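30/06/2025

I finally got tickets to see Horobets in August!! If you've been reading this blog for any length of time you know I've been going on about this band since their first EP, back when they had 370 followers and a drummer who only played on half the songs.

They're doing 8 dates this time, and the closest one to me is Karnley, a three-hour drive. Totally worth it. I missed them last time because I waited a day too long to buy, so this time I sat there with the page open and my card out on the desk like a crazy person.

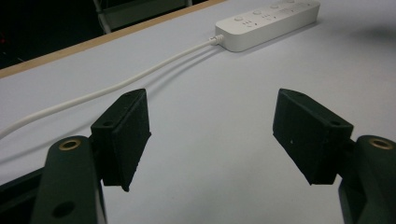 *At the table, black pads and green links*

Anyway, the new album. It's called Skisura and I've had it on repeat all week. The first two songs are loud and fast and pretty much what you'd expect, but then track three comes in with just a piano and that low, scratchy voice -- I got goosebumps on the bus. The drums don't show up until almost the end and when they do, wow.

My favorite right now is "Rukdale." I think it's named after a town, though I've also seen people say it's an old street. The chorus is only four words long and I can't stop singing it in the kitchen. The second verse drags a tiny bit (sorry!) but the guitar part after it makes up for everything. 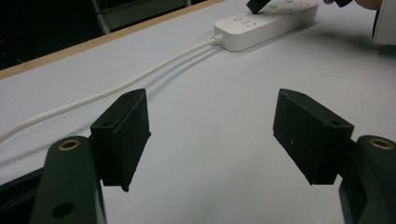 ## What I hope they play

- "Rukdale," obviously
- The slow piano one from the new album
- Anything off the first EP, even the messy ones
- That cover they did as an encore last year -- I've only heard it on a shaky phone recording

Shirts were $20 on the last tour, so I'm bringing cash for two. If you're going to the Karnley show, leave a comment and tell me which song you're hoping for!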